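Progress report to the Sepúlveda fund, April 2020
Prekano garment sorting and folding, Rastville workshop

Hi all,

I'd promised you a cheerful report this time, with folding speeds and a nice chart. You'll get the chart next time. Most of this one is about the zipper fault, which ate three weeks and a chunk of the spares budget, and I'd like you to hear the whole thing from me and not from a line in the accounts.

## Where we are

The arm has now done 1,193 picks since the last report, all on used clothing from the Flivdale depot. T-shirts and plain sweatshirts are in good shape. Pants are okay unless they're very stiff. Anything with a front opening is where we've been stuck, and that's a shame, because jackets are what Flivdale most wants off its hands (they take the longest to fold by hand and they fetch the best price).

We did get the new wrist camera mounted and calibrated, and the grasp planner runs on it full time. The old overhead camera is still there as a backup. I keep meaning to take it down.

## What went wrong

Short version: the arm grabbed a zipper, thought it was cloth, and kept pulling.

Longer version. The planner looks for a fold or an edge that stands up a bit, closes the fingers on it, and lifts. On a zip-front jacket the strongest edge is very often the zipper itself. That's a fine place to grab if you get fabric on both sides. If you get only the teeth, or the metal pull, the fingers close on something hard and thin, the force reading goes up much faster than it does on cloth, and the software is supposed to let go.

It didn't let go. I'd set the force limit at 50 newtons while we were working on heavy denim, and I never put it back to 40. That's on me. On top of that, the release check waited for two high readings in a row, and a zipper pull slips between the finger pads just enough to give you one high, one low, one high, so the check never fired. The arm went on lifting, the jacket snagged on the edge of the work surface, and one fingertip cracked right across. A piece of it came off and landed well outside the marked area.

There was no injury. I was standing behind the screen, where I should be, and I hit the stop button. But the piece traveled farther than I would have guessed, and I stopped all jacket work that same afternoon.

The maroon zip-front top we've been using for the retests is a good stand-in for the awkward ones. It's soft and light, so it bunches up easily, and the dark zipper runs down close to the rounded front edge with a shiny little pull near the bottom. To the planner that edge and that pull are both very tempting!
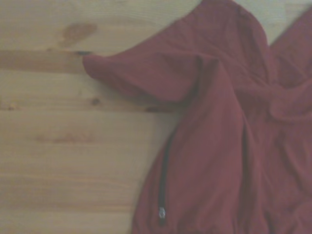
## What I've changed

The force limit is back at 40 newtons, and it now lives in a settings file that the program reads at startup and prints on the screen in big letters. If I change it for a test, it resets on the next start. I've tried to fool it and haven't managed to yet.

The release check now works on one high reading. We get more false releases this way, mostly on thick seams, and the arm drops things it could have held. I'd take that trade any day while we sort the rest out.

The planner also has a new rule for shiny spots and thin dark lines: mark them, and stay a finger's width away. It's a simple rule and I won't pretend it's clever. It has trouble with white zippers on white jackets, and it now refuses to touch some perfectly good drawstrings. Sleeves are its favorite target at the moment – sensible enough, though a short sleeve doesn't give it much to hang on to.

Last thing, the screen. It covered the front and one side. It now goes all the way around, and the gate has a switch that cuts power to the arm when it's opened.

## Retests so far

I've run 179 jacket picks with the new settings, at half speed. No broken fingers, and no case where the arm kept pulling after a high reading. The fingers still touched a zipper on several of them, and each time the arm let go as it should. Drops are up quite a bit, as I said. I don't want to quote you a success rate until we're back at full speed, as the half-speed number would look better than we deserve.

## Money and time

The replacement fingertips and the extra screen panels came out of spares, which leaves that line nearly empty. I'm not asking for more, but I would like to move what's left of the travel money over, given that no one is traveling anyway. Could you let me know if that's all right?

The full-speed jacket trial at Flivdale will slip to August. T-shirts and sweatshirts stay on the original plan.

I've put the stop log and the force readings from the day of the break in the shared folder. The readings file is long, so skip to the last page, where you can see the high-low-high pattern quite clearly. Call me if any of it looks odd to you.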